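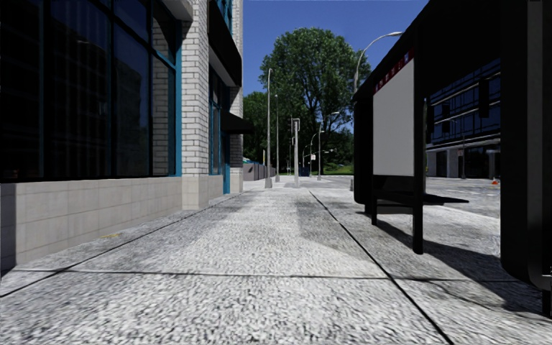 Bukeo stops at signalized crossing and does not resume (Stedum map)

Status: Resolved
Priority: High
Component: Crossing behavior
Reported by: Intarasuk demo team
Affects: open day build, live sessions on the large screen

Summary

During the open day rehearsal the simulated Bukeo unit drove the sidewalk leg of the Stedum route normally, reached the curb, and held there. The planner reported WAIT_SIGNAL and stayed in that state until the session was reset by hand. The same route finished without a stop on the development machine the previous afternoon.

The demo is a guided run. Visitors pick a destination on a tablet, the planner builds the route, and the run plays in real time while a guide talks through the planner output. A unit that stands at the curb leaves the guide with nothing to show, and a manual reset clears the destination the visitor picked.

Steps to reproduce

Load Stedum with the open day profile.
Place the unit at the bus shelter start point.
Select any destination on the far side of the road.
Start the run and leave the tablet alone.

Expected: the unit holds at the curb, receives a walk state, checks the crosswalk and goes.
Observed: the unit holds at the curb. No walk state arrives. No fault is raised.

We ran this seven times. Four runs hung. The other three crossed, all of them within the first minutes after a cold start of the simulator.

Log excerpt from a hung run:

planner: curb reached, heading ok
planner: state WAIT_SIGNAL
signal: head state UNKNOWN
signal: head state UNKNOWN
planner: hold

The UNKNOWN line repeats until reset. Localization is good throughout and the curb detector agrees with the map, so we ruled out a position error early. Swapping the tablet made no difference. Neither did running without it and sending the destination from the console.

All lenses on the signal heads at the crossing are dark in the viewer.

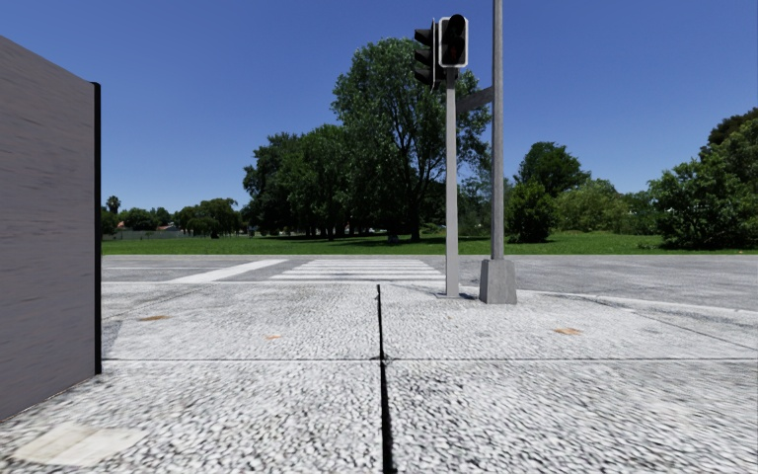
Flidora support: Dark heads in the viewer mean the signal controller is not publishing. The map draws the housing either way. Please check whether the controller process is alive when the unit reaches the curb, and send us the profile you load for the open day. The default profile keeps signals and pedestrians in one scheduler. If someone split them to save load, the signal side can stop without taking anything else down.

Reply from demo team

Confirmed. The controller process is up but idle. Our open day profile does split the scheduler. It was changed in February to get a steadier picture on the large screen, and the change note does not mention signals.

Profile attached. The relevant setting is signal_idle_timeout, which we had at 300 seconds. After a cold start the controller runs its cycle until that timer expires, then goes idle if no vehicle has asked for a phase. The demo has vehicle traffic turned off. This explains the three good runs: they reached the curb before the timer ran out.

It also explains the development machine. The simulator there is restarted before each run.

Pedestrians are on their own scheduler and were not affected. Figures kept walking with the signals idle, and the crosswalk check in Bukeo handled them correctly. One guide had noticed this during rehearsal and put it down to the pedestrian model ignoring signals. Please report that kind of thing next time, even without a log.

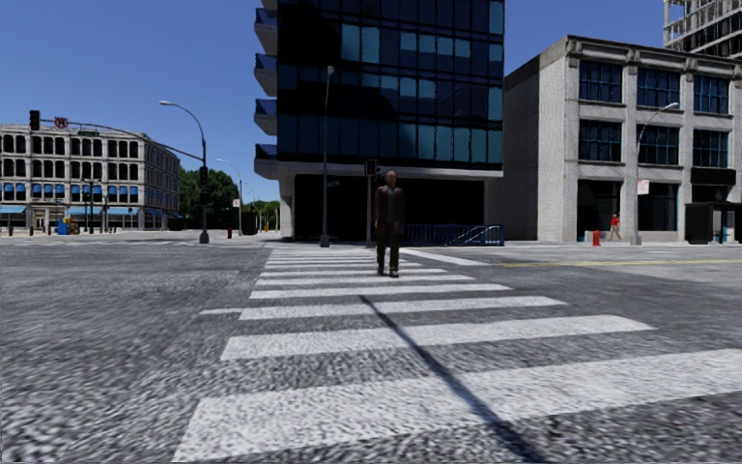 Workaround for open day sessions

Set signal_idle_timeout to 0 in the open day profile. This turns the timer off.

Keep the split scheduler. Going back to the combined one works too, but the picture stutters on the hall machine as soon as a second viewer is connected.

Do not use the "assume walk" switch in Bukeo. It gets the unit across, but it skips the part of the run that guides spend most of their time explaining, and it stays on in the saved session.

Restart the simulator once after editing the profile. Reloading the map is not enough - the controller reads the timer only at startup.
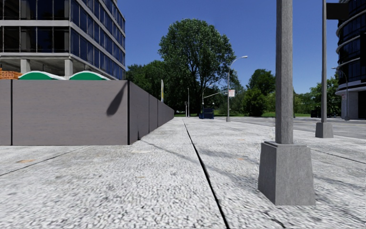

After the restart, let the simulator sit past the old timeout before sending the unit out. We did this for two runs on the hall machine with the tablet connected. Both crossed on the first walk phase. Planner state went from WAIT_SIGNAL to CHECK_CROSSWALK to GO with no UNKNOWN lines in the log.

First public session started at 10:30 with the edited profile. No hangs up to closing. One run was reset by a guide at a visitor's request, to try a different destination, and should be left out of the counts.

Open items

Flidora to log a warning when the signal controller goes idle. Accepted on their side, no release named.

Bukeo to raise a fault when a head reports UNKNOWN for longer than one full cycle. Moved to its own ticket.

Tablet to keep the chosen destination after a manual reset. Not started.

Open day profile to be checked in with the change note corrected. Done.

Closing this one. Reopen if the UNKNOWN lines come back with the timer off.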